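Findora opens its lending pantry in Fledcombe this June

FLEDCOMBE – I'm Getsemaní Cárdenas, and I get to share the news I've been sitting on all spring: Findora is opening a free snack and lunch pantry on Cisneros Street! Any family with a kid in a Fledcombe school can stop by after 3 p.m. and fill a bag for the next day.

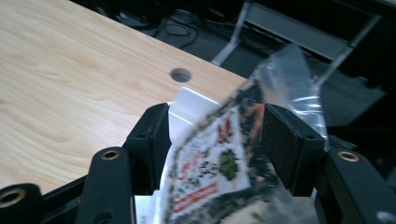
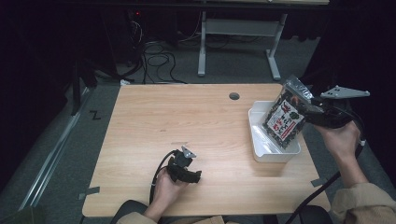 What does it cost to use the pantry?

It's free, and there's no form to fill out. Just tell us how many kids you're packing for.

We tried this out last year with two folding shelves in a hallway, and I figured we'd see a handful of people. We ended up serving 341 families and handing out 3,119 lunches (I still have the notebook, coffee stains and all). The new room has a real fridge, so we can finally take milk, yogurt and cut fruit – my own kids have been asking about the yogurt for weeks.

Digby Tamihana is running the evening hours and would love to hear from local growers with extra apples or carrots. "If it fits in a lunch bag, call me," he told me.

Fledent is covering the rent for the first two years, and we're so grateful.

Donations of sealed food can be dropped at the side door any morning before 11. Please check the dates first.

Press contact: Getsemaní Cárdenas, Findora, Fledcombe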